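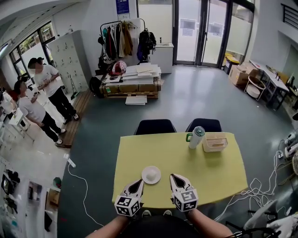

It only becomes a tea table once the cloth goes on, one respondent told us, and before that it's just a place where people dump their mail. We heard versions of this remark at nearly every site in the study, and it changed how we coded the furniture. In the first round a covered table and a bare one had gone into the same category, separated only by size and position. In the second round the cloth had a code of its own, and so did the small set of things that tend to gather on top of it.

4.3 What stays on the table

The table in Figure 3 has a pale yellow-green cloth, a white cup and saucer, a white-and-green thermos bottle and a white plastic basket with slatted sides. We were delighted to find how well this short list matched the core set described in our June pilot at Pilkington. A vessel that pours, a vessel to drink from and an open container for everything else: across the 30 rooms we visited, these three turned up together far more often than any other combination, whatever the room was officially for. Kettles, by contrast, were almost always kept somewhere else, usually on a bench near a power point, and people carried the hot water to the table in a flask.

The basket deserves more attention than it has had in earlier work on shared rooms. Respondents used the word for anything with an open top that could be lifted with one hand, and they put teabags, biscuits, spoons, sugar sachets, pens and other people's keys in it. At Grodimville the basket lived on the table permanently. At Dellham it travelled back to a cupboard every arvo and came out again at morning tea. Where the basket travelled, the table was cleared more thoroughly, and we think this is one of the loveliest small findings of the whole project. Lifting one container gave people an easy first move, and the cups and saucers tended to follow it to the sink.

Saucers were a surprise as well. We had expected mugs nearly everywhere and had not planned a code for saucers at all. They appeared in rooms where the table was covered, and hardly ever on bare laminate or timber. Several respondents connected the two directly: a saucer keeps rings off the cloth, and a clean cloth can stay down for longer before somebody has to take it home and wash it. Washing the cloth was the least popular job on every roster we saw - less popular, even, than cleaning out the fridge.

Storage around the table was coded separately (Section 4.5). Coats and bags matter here only in one respect. In rooms with a clothing rack or lockers, chair backs stayed free, and free chairs were chairs that people sat in. In rooms without either, a chair near the table often served as a coat stand from morning until home time.

4.4 Light, doors and the way out
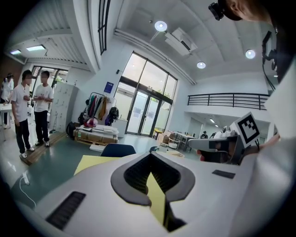

Give me the spot nearest the glass doors any day, wrote a respondent in the open comments, because I want to see the trees while I drink my tea. Comments about daylight were the longest and warmest in the whole set, and they came in without any prompt from us, as the questionnaire asked only about furniture and storage.

Figure 4 takes in the upper part of the same room: a high white ceiling with an air-conditioning unit and round ceiling lights, and in the back wall a large dark-framed window and door assembly, with tall panes over double glass doors and greenery outside. Rooms of this type scored very well on our comfort items. They also raised a practical question that we would love to see taken up elsewhere, namely how close to the doors a table can stand before it gets in the way. Respondents at Lasport wanted theirs hard up against the glass. Those at Grodimville had tried exactly that and shifted the table back towards the middle, where the light was still good and people carrying full cups had room to pass.

Both coders treated a table as a window table if a seated person could look outside without turning the chair. Under this rule the position of the table predicted how long people stayed better than the number of chairs did, and the effect held up in rooms with plenty of artificial light. The cloth made no difference to length of stay. It did, however, go with more tidying at the end, as reported in the previous section, and the two results should be read together when a room is being set up from scratch.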